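4. Written agreements between co-founders

Figure 4. Grey bin on a wooden tabletop, with a yellow toy duck at the left and a robot arm reaching in from the right.

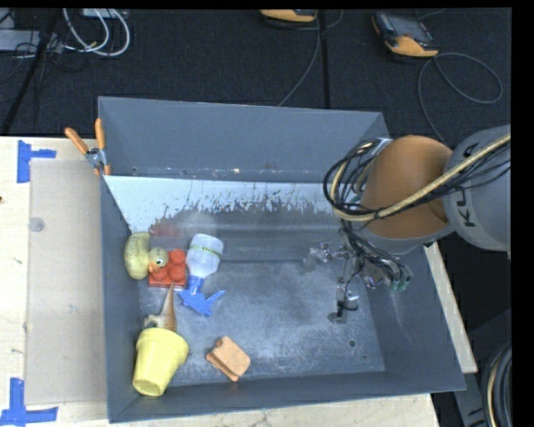

Enterprise and Small Firms Group, Department of Management

4.1 What the founders were asked

The survey reached 115 firms, each started by two or more people and each still trading when the form was sent out. One founder per firm filled it in. The first part asked how the shares had been divided, when that had been settled, and whether anything had been put in writing before the first paying customer. The second part asked about disagreements. We left the word "disagreement" to the person answering, and a few wrote in the margin that they were not sure what counted.

Of the 115 firms, 59 had some kind of written agreement before their first sale. The documents varied a great deal. A few were full shareholder agreements drawn up by a solicitor. More were a page or two written by the founders themselves, and one was an email with the reply "fine by me" underneath. We counted all of these as written. A reader who prefers a stricter test should treat our figure as an upper limit.

4.2 Timing and the equal split

An equal split was the usual starting point, with or without a document. In 87 firms the shares were divided equally at the outset. Founders gave plain reasons for this. They were friends, nothing had been earned yet, and any other number would have needed an argument. Several said they had expected to look at the question again once the work became clearer, and had then not done so.

The two founders of Lamont, a booking service for small hotels, settled their shares on the day they registered the company. One was working full time and the other kept a job elsewhere for the first year. By the second June the full-time founder had come to think the split was unfair, but there was no agreed way to raise it. They spent most of that summer on it. The business lost a developer during the same months, and neither founder was willing to say how far the two things were connected.

Pako took a different route. Its three founders agreed that shares would be earned over four years, with nothing due to anyone who left in the first. When one of them did leave, after eight months, the matter was closed in an afternoon. The two who stayed described the departure as sad and the paperwork as dull.

4.3 Second interviews

We went back to 10 firms for a longer conversation, in each case with all the remaining founders present. These were chosen for variety and are not meant to stand for the whole group. The interviews were carried out by Humaira Jadoon and Calum McIver, and the transcripts were coded separately by Gavin Munro and Ross Pringle, who then compared their lists. Where they differed, the passage was read again and discussed — most often this concerned whether a complaint was about money or about hours.

Hours came up far more than we had expected when the questions were written. Founders could say exactly what share of the company each of them held. They were much less sure what each had promised to do for it. At Piva, which sells planning software to bakeries, both founders remembered a conversation in which they agreed to "go full time when we can". One had understood this to mean when the company could pay a salary. The other had understood it to mean when savings allowed. Their written agreement covered shares, voting and the name of the firm, and said nothing on the point.

Ustico's founders had written down who would handle sales and who would handle product, and had kept the page. They had also swapped roles within a year. Both thought the page had still been useful, as it gave them something to cross out.

4.4 Limits of this part of the study

All the firms in the survey were still trading. Firms that closed after a quarrel are missing, and they are likely to be the ones in which an agreement, or the lack of one, mattered most. The answers also rely on memory. Some founders were describing talks held six or seven years earlier, and a person who has since fallen out with a partner may recall those talks differently from one who has not.

We did not ask to see the agreements themselves, apart from those offered during the second interviews. Struan Cruickshank has since begun collecting copies from firms willing to share them, with names removed, and the wording of the clauses on leaving will be dealt with in a separate paper. The link between written agreements and outside investment is taken up in Section 5.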